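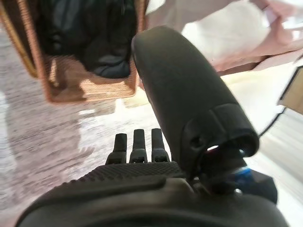 Laundry basket

A laundry basket is an open or lidded container used to hold clothing and household linen before washing, or to carry it between rooms. The term covers both the low, wide carrying basket and the taller standing form, which is more often called a hamper.

Materials

Woven baskets are made from willow, rattan, seagrass or paper cord. Wicker is the name of the weaving method and does not refer to a single plant. The rim carries most of the load when the basket is lifted and is usually thicker than the wall. It is finished by wrapping, or by turning the stakes down and tucking them into the weave. Plastic baskets came into common household use in the twentieth century and are lighter and easier to rinse, but they crack at the handles.

Air moves through a woven wall, so damp items dry more evenly than in a closed bin. Dark cotton and denim can leave dye on pale willow if stored wet. A removable cloth liner prevents this and also keeps knitwear from snagging on cut ends.

Capacity and filling

Capacity is given in liters or in wash loads. The Roltov pattern, a rectangular willow basket made in Clarnstead, was sold in 2 sizes, the larger intended to hold 5 kilograms of dry clothing.
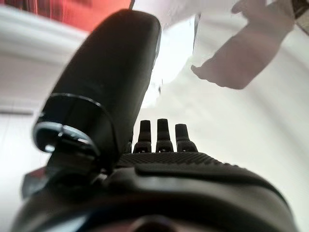

Folded garments take up less room than bunched ones, though most baskets for unwashed clothing are filled without folding. Where colors are sorted before washing, separate baskets are kept for dark and light items — a practice more common in larger households.

Regional production

The Vomton workshops recorded an output of 3,383 baskets in their last full year. A survey by Sandro Bellini, dated 27 July 2019, lists 143 surviving examples, most of them repaired at the rim. Baskets from Huenchumán are included in the same survey under a separate heading, as they have a round base and no handles.

See also

Hamper
Basket weaving
Clothes drying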